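The Quiet Seat

The bus to Drillonard School had a quiet seat. It was the one behind the driver, and the school had paid for a small green cushion to be tied to it. If anyone was bothering you, you could go and sit there, and the driver was supposed to write your name on a card and hand it in at the office.

The cushion had been there since June and in all that time no child had sat on it. Everyone knew what would happen if you did. You might as well stand up in the aisle and shout.

The girl in the sixth row knew it better than most. Two boys sat behind her, both a year older, and every morning they took something out of her bag. They didn't keep it. They passed it back along the bus, a ruler or a sandwich or a reading book, and it came home to her at the school gates with something wrong with it. The sandwich had been sat on. The book had a word written inside the cover, and she had to rub it out before her mother saw.

Her mother drove a van for Fludik, delivering parts, and left the house before it was light. Her grandfather got her up, made the toast and walked her to the stop. He had worked at the Mendex works for most of his life and did not say much before nine o'clock.

"You've gone off your breakfast," he said one morning.

"I'm not hungry."

He ate her toast himself, and they went out.

The school had a programme that year. It was called Kan, and it came in a box with posters and a set of cards. Once a week the class teacher put the chairs in a ring and read from a card, and the children had to say what they would do. The card might say that a boy had been left out of a game. The card might say that somebody had been called a name. The children all knew the right answers. Tell an adult. Stand beside the person. Walk away. The two boys knew them as well as anybody, and one of them won a sticker.

The girl kept her hand down. The teacher had thirty minutes for Kan and then it was fractions, and she was already late for fractions.

Across the ring sat a boy who lived near the last stop but one. He was small and had a cough, and he always took the seat over the wheel because it was warm. He had seen the ruler go past. He had passed it on himself, because a hand had held it out to him and he had taken it. He thought about that during the cards. When the teacher asked him what it meant to be a bystander, he said he didn't know.

The next morning it was the reading book again. It came down the bus from hand to hand, over the tops of the seats, and it reached the boy with the cough. He took it. The hand in the next row was waiting, with the fingers opening and closing.

He put the book inside his coat and did up the zip.

"Pass it," said somebody.

He looked out of the window. They said it again, louder, and one of the older boys got up and came along the aisle, holding on to the seats. The driver told him to sit down. He sat down. It was a long road after that, with all the lights red, and the boy coughed the whole way and kept his arms folded.

At the gates he gave her the book. It was warm and a bit bent.

"I passed the other ones," he said. "Your ruler and that."

"I know," she said. "I saw you."

He nodded and went in to hang up his coat.

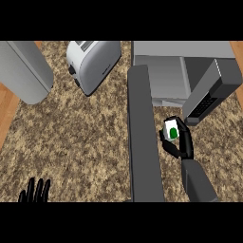

"Are you going to sit on the quiet seat tomorrow?" her grandfather asked that evening, when she had told him all of it.

"I'm going to sit over the wheel," she said. "There's room for two."

He thought about this while he washed the plates. Then he said he would like to ring the school as well, if it was all the same to her — the driver ought to know, and so ought the teacher. She said she would rather he didn't. He said he understood that, and he dried his hands and looked for the number.

In the morning she ate one piece of toast and left the other. It was raining. When the bus came she showed her pass and walked by the green cushion, and by the sixth row, where the two boys already had their feet up on the back of her seat. The boy with the cough moved his bag on to his knees.

"It gets hot on your legs," he said. "You have to keep shifting."

She sat down and put her own bag on the floor, between her feet.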